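Kategorie: Tests > Greifer & Handhabung
Zuletzt aktualisiert: Sonntag, 23. August 2020
Lesezeit: 2 Minuten

Hauser Skelgate im Test: Handgeführter Zweifingergreifer mit Haltekraftproblem

Der Skelgate kostet 299 Euro, wiegt 800 Gramm und wird von Hand geführt. Zwei Finger schließen parallel über ein Gestänge. Getestet wurde in einer Wohnküche mit gewöhnlichem Geschirr. Die Bedienung ist schnell erlernt, die Finger laufen ohne spürbares Spiel.

Der Fehler trat bei Griff 148 auf. Eine Keramikschüssel, am Rand gefasst, rutschte beim Anheben einseitig ab und schlug auf den Tisch. Kein Bruch, aber eine Kerbe im Fußring. Bei flachen Tellern ließ sich das Verhalten nicht reproduzieren, bei tiefen Schüsseln mehrfach.

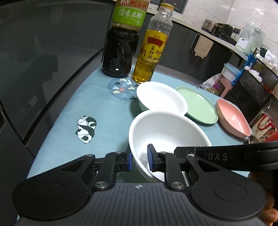
Fehlerbild

Beim Randgriff liegt ein Polster innen an der Wand, das andere außen. Der Schwerpunkt der Schüssel befindet sich seitlich der Greifstelle, das Moment muss allein über die Reibung der blauen Innenflächen aufgenommen werden. Nach längerem Halten gab die Schließkraft an unserem Gerät nach. Eine Anzeige dafür fehlt, ebenso eine Sperre gegen Rücklauf.

Der Händler Groltport tauschte das Gerät aus. Das zweite Exemplar hielt besser, rutschte mit befeuchteten Polstern aber ebenfalls.

Bewertung

Für leichte, flache Teile brauchbar. Für tiefe Keramik nur mit Unterlage und geringer Hubhöhe. Abwertung wegen fehlender Rücklaufsperre.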